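Section 4. Placing and dressing the Clarero kidney table

By now you should have the top bolted to its legs (Section 3) and the whole thing standing somewhere awkward in the middle of the floor. Mine stood in front of the lift for an entire afternoon. This section gets it to where it's going to live, gets it level, and gets the bits and pieces on and under it. Set aside a morning, and have a second pair of hands for steps 1 to 9 at least.

I've written this for the Clarero in the large size, white top, and for the open area by the stairs on our floor at Arkgate, as that's where I've set it up twice now (the second time after the floor was redone). If you've got the Sukprasert round table instead, skip to Section 6. The feet are completely different and you'll only get cross.

What you need

The 7 mm hex key from the Arkberg fittings bag. Please don't use the one from the chair kit, it looks the same and it chews the bolt heads.
A spirit level, a long one if you can borrow it
Masking tape
A tape measure
Felt pads, the stick-on sort
Two soft cloths, one damp and one dry
An old blanket or a moving mat

Finding the spot

1. Decide which way round the kidney goes before you lift anything! There's a hollow side and a bulging side. The hollow side is where somebody stands or sits to work, and you want that facing into the open floor. I had it facing the wall the first time and couldn't think why it felt so unfriendly.

2. Measure the gap you'll be leaving between the table and the stairs. I keep mine at 85 cm all the way along. Measure from the fattest bit of the curve, as that's where people catch a hip.

3. Mark the feet positions with small crosses of masking tape. Stand back. Walk past with your arms full of something (a coat and a laptop bag does nicely) and see whether you'd bump into it. Shift the crosses if you would.

4. Look up as well. If you've got a cable coming down from overhead you want it to reach the table without being pulled tight, and you want it well away from anyone's elbow. Ours hangs pretty much straight down and I leave it be.

Note: Don't line the table up with the wall by eye. A curved top never looks parallel to anything, and I wasted ages nudging it one way and then back again. Go by the feet.

Moving the table

CAUTION: Lift, don't drag. The feet will mark a shiny floor and ours shows everything. CAUTION again, while I'm at it: never lift by the thin end of the curve alone. Both people should have a hand under the frame, not under the top.

5. Check all 8 leg bolts are finger tight plus a quarter turn. Leave them at that for now, they get their proper tightening in step 10.

6. Lay the blanket down next to the crosses so you've got somewhere to rest halfway.

7. One person at each lobe. The big lobe is the heavy end, so whoever has the better back gets that. Lift on a count, walk it over sideways, and put it down on the blanket.

8. Swap grips if you need to and have a breather. Then lift again and lower the feet onto the crosses, far side first.

9. Peel the tape out from under the feet straight away, one foot at a time, with your helper taking a little of the weight. I left mine in over a weekend and was scraping at it with a thumbnail until lunch.

Levelling and final tightening

10. Put the level across the widest part of the top. Wind the feet in or out until the bubble sits in the middle, then turn the level the other way and do it again. It does go back and forth a bit! When both directions are happy, tighten the bolts properly, going round opposite pairs, a half turn on each. Check the level once more after that, as mine had gone off slightly.

11. Lean on each lobe in turn with both hands. If there's any rock, the foot diagonally across from you is the one to wind down.

12. Stick the felt pads on, wipe the top with the damp cloth, and go over it with the dry one. No spray polish. The leaflet (form 859, the folded one in the Arkberg bag) says the same in much smaller print. 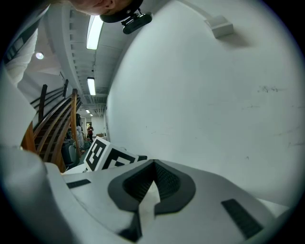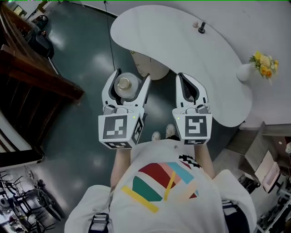
Second picture: the table in place, with the flowers at the right-hand end and the bin in the inner curve. First picture: looking the other way up, towards the big white wall, the stair handrail and the corridor lights.

Dressing the table

Right, the nice part. You can do this however you like of course, but I've found a layout that survives people using it and I'll pass it on.

13. Flowers go at one end, never in the middle. I use a plain white vase and whatever's cheerful, yellows and creams mostly, with plenty of leaf so it still looks like something when the first few heads go over. The end of the lobe is a good place for it, but bring the vase in a hand's width from the edge.

14. Fill the vase only two thirds full, and fill it at the sink. Carrying a full one across a glossy floor is asking for trouble. If you do drip, wipe it up before you do anything else at all.

15. Small things live at the far edge. Anything little that stays out all the time gets pushed right to the back, side by side, so that the near half is left clear for working. Two small things is my limit. Past that it starts to look like a windowsill.

16. Jars with lids are welcome, open pots are not. A little clear glass jar with a screw lid is just right for clips or sweets, and you can see what's in it. Check the lid's on square before you pick it up. Hold it by the glass, please! I've had a lid come away in my fingers with the jar carrying on downwards, and you don't want to be sweeping up glass by the stairs.

Note: glass on a white top is quite hard to spot from the side, particularly under the long ceiling lights. Gold lids help, which is why I'm fussy about the lids when I buy jars.

17. Put the bin underneath, tucked into the hollow. A white ribbed round one goes nicely with the top. Push it far enough in that toes don't find it and leave enough sticking out that people can drop something in without bending double. Try it standing up, try it from a chair, and split the difference.

18. Chairs. Park them off to the side when they aren't wanted, against the wall if there's room. Wheels and this floor get along a bit too well, so don't leave a chair near the top of any slope or step.

Checks before you call it done

Stand in the hollow with your arms out in front of you at waist height, as if you were going to work at it. You should be able to move both arms freely without touching the top, the flowers or the person next to you.

Look down. Can you see your shoes? If the table's in the way you're too close, or the table is.

Walk from the corridor to the stairs at your normal speed. Then do it the other way. You shouldn't have to turn sideways at any point.

Run your palm along the underside of the edge and feel for anything sharp. I found one stray burr on ours near a bolt and a dab of filler sorted it.

If something's not right

The table rocks but the level says it's fine. Check there isn't a scrap of tape left under a foot. It's nearly always tape.

A bolt keeps turning and never bites. Take it right out and look at the washer, there's a chance it's gone in with two. Spares are in the Arkberg bag and the long ones are for the legs, the short ones are for the Sukprasert and won't hold.

Scuffs on the top. Damp cloth first, then a damp cloth with one drop of washing-up liquid. Leave it at that. I tried one of those white sponges on a corner underneath and it took the shine straight off.

Scuffs on the wall behind. Same cloth, very lightly, and test a low patch first. Older marks won't all come out and I've stopped minding.

Vase leaves a ring. Put a felt pad or a bit of cork under it from now on. The ring on mine faded by itself, although it took until October.

Looking after it

Retighten the leg bolts a month after you've placed the table, with the same hex key, and again whenever it's been moved. Change the flower water every other day. Empty the bin before it gets to the rim, and wipe round the inside while you've got it out, the ribs are only on the outside of mine but dust gets into them and an old toothbrush is the thing for that.

If the table has to be shifted for cleaning, take everything off the top first, vase included, and start again from step 5. You can skip the measuring if you've left yourself small pencil marks.

This section last changed February 2021 (step 9 added, step 16 reworded). Section 5 covers the clip-on lamp.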